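Olholm Shared Workshop, Thursday evening course
Building a two-armed robot at home
Notes for session 6: two hands and a cup of coffee

Bring: your Laren arms (both, please), the Dunmont board, the long USB lead, a mug you don't mind losing.

1. Where we left off

Last week most of you had one arm going up and down on command, and one of you had an arm going up and down without it. If yours is the second kind, re-read the section on pull-up resistors before plugging anything in. The rest of us will start on the left arm.

Oda, the workshop robot, has had both arms since the autumn and still can't be trusted with soup. Keep that in mind when planning your own demonstration for the last session.

2. Why one arm isn't enough

On paper, a kitchen job looks like a string of moves for one gripper. Pick up, tilt, put down. People write their first program this way, run it, and then hold the cup themselves while the arm does its bit. By the second run they've stopped noticing that they are doing it. You are the left arm. You're also the most expensive part of the machine, and you'll want to go home at some point.

So before writing any motion code, do the job by hand and write down what each hand is doing at the same moment. Two columns, left and right. If a column says "nothing" for more than a line or two, look again, as it's probably steadying something.
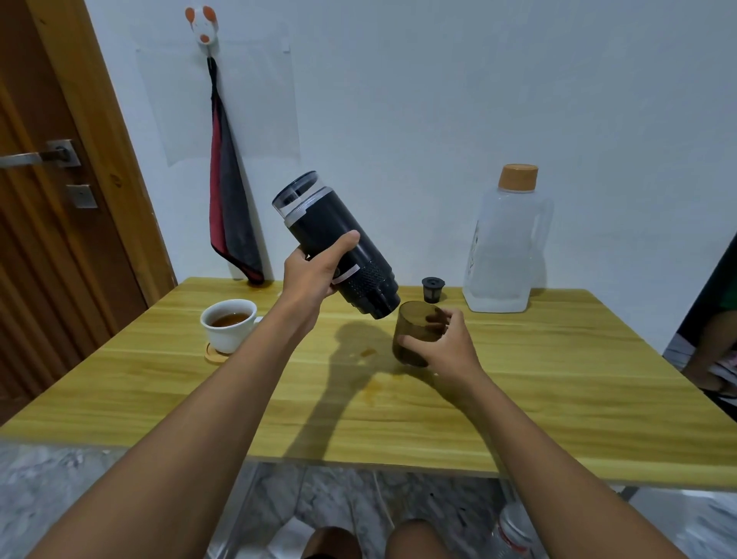 Fig. 1. Right hand lifts the portable espresso maker; left hand keeps the glass cup still.

The left column for Fig. 1 is one line long: hold cup against table. It's a dull job and it needs the better gripper. A ribbed glass is kind to fingers and rude to flat printed jaws, which meet the ridges wherever they happen to land. Line the jaws with something soft. Bicycle inner tube has been the favourite so far, and you can have it from the box under the bench.

The right hand has the body near its middle, fingers over the top and thumb underneath. Try to copy that with a two-finger gripper and you'll find you have a pair of tongs on a smooth cylinder, which will rotate. Your choices are more squeeze, more friction, or a cradle. More squeeze is what everyone tries first. The Laren wrist servo then gets hot and starts to smell like a hairdryer in a charity shop.

3. Swapping roles

Hands change jobs without asking permission. An arm program needs the change spelled out, and this is where most of the evening will go.

Write each role as its own short routine: HOLD, SUPPORT, TILT, LET GO. Then write a table saying which arm has which role at each step. Don't write "left arm routine" and "right arm routine". You'll end up with two long files that each assume the other one is behaving.

There is one rule about LET GO. An arm may only let go of a thing that is standing on the table or held by the other arm. It sounds too obvious to put in code. Put it in code. Oda dropped an entire cafetiere in front of visitors for want of that line.
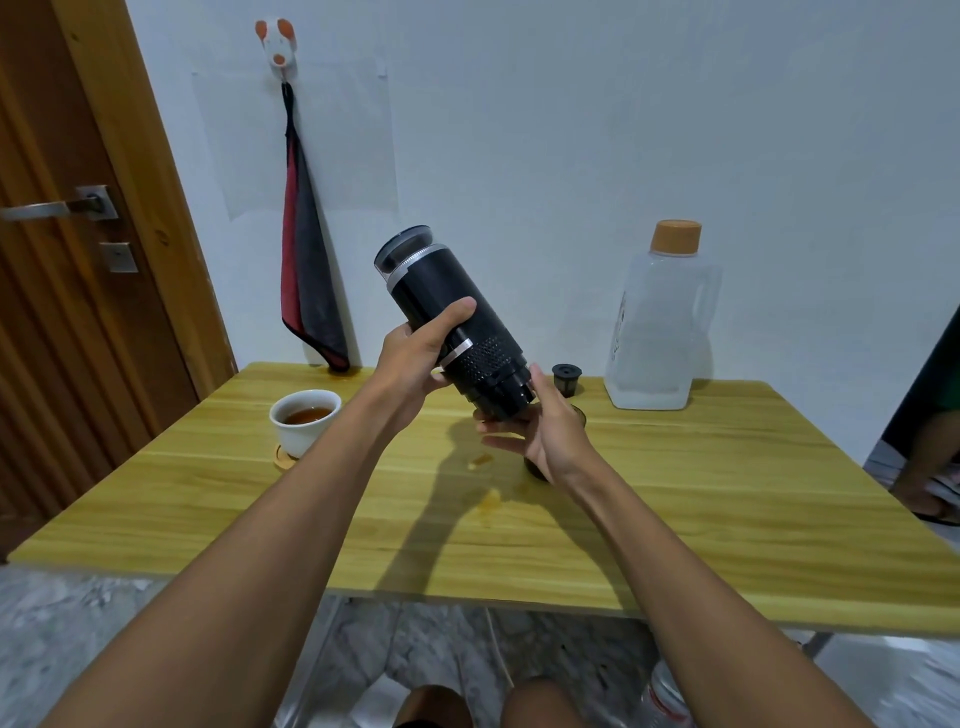
Fig. 2. Both hands on the espresso maker, right above and left below, with the cup underneath.

In Fig. 2 there is no hand left for the cup, so the table has to do the holding. Your program must know that. Mark the cup as "parked" and keep both elbows away from it. The left hand is also partly covering the cup, and your overhead camera will lose it in the same way. Save the cup's last good position and use that until it comes back into view. If it doesn't come back into view, stop.

Spills: brown puddles beside the cup are within tolerance for this course. Laptops are to stand on the other table all the same, and the Dunmont board goes in its box with the lid ON.

4. Settings for this evening

Open the jaws to 80 mm for the cylinder. They'll go wider, but the linkage goes floppy and you'll spend your time chasing it.
Tilt limit for the first runs: 26 degrees either side of upright. You may raise it once you've done a full run with water.
Squeeze: start low, step up until the thing stops slipping, then one more step.
Logging: the board keeps 4000 lines and then writes over the oldest ones without telling you. Copy the log off after each run. Yes, each one.

Start cold, with water only. Coffee is for people whose arms have behaved, and hot coffee is for people (no machinery involved).

5. Things to write down

Both columns for your own task, any task, as long as it needs two hands. Opening a jar is good. Folding a towel is a trap, and somebody picks it every year.
Where your table did the holding for you.
Every moment when an object was in neither gripper. There should be fewer of these than you think, and there will be more.

6. Before next time

Label your servo leads. Left arm red tape, right arm blue. Last term we let people choose their own colours and had two reds and a sort of mauve.

Next session is on the wrist camera. The mounts are on the printer now and the first batch looks slightly bent, so bring a file.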